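El cajón de los trastos, otra vez
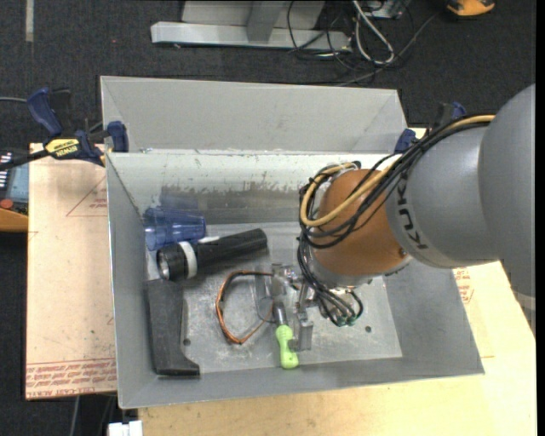

Un vaso azul translúcido, una linterna negra y un destornillador, entre otras cosas, en un cajón de metal gris.

Vuelve la campaña de los cajones comunes en Hurkville. Según la circular de Femeder, si cada planta junta en un recipiente grande las herramientas y los cacharros que andan sueltos, dejaremos de comprar por duplicado. En marzo ya oímos lo mismo con las estanterías de Goltley, y las estanterías siguen llenas de cajas sin etiqueta.

Algo a favor tiene la idea. El metal aguanta golpes y arañazos, y unas paredes altas e inclinadas impiden que las cosas acaben en el suelo. Más dudas me deja lo de mezclar. Un vaso de plástico junto a una linterna no molesta mientras haya poca cosa dentro. ¿Y cuando haya el triple? Quien busque un destornillador tendrá que revolver, y lo que se revuelve no vuelve a su sitio, entre otras razones porque no tiene sitio.

La circular habla de un ahorro de 2330 euros al año. He pedido el cálculo y me han remitido a una tabla con tres partidas, una de ellas titulada «varios». Yu-na Ra, que lleva el almacén de Yoon, probó un sistema parecido durante nueve semanas y lo cuenta con menos entusiasmo: las linternas aparecían, las pilas no. Al final puso separadores y sacó los vasos a la cocina. Me parece más sensato empezar por ahí.

De momento, el cajón se queda a prueba. Se ruega no dejar vajilla, ni limpia ni sucia, y revisar las linternas antes de guardarlas. Las sugerencias se pueden entregar por escrito hasta el 13/10/2020. Si alguien tiene la tabla completa del ahorro, que la mande también.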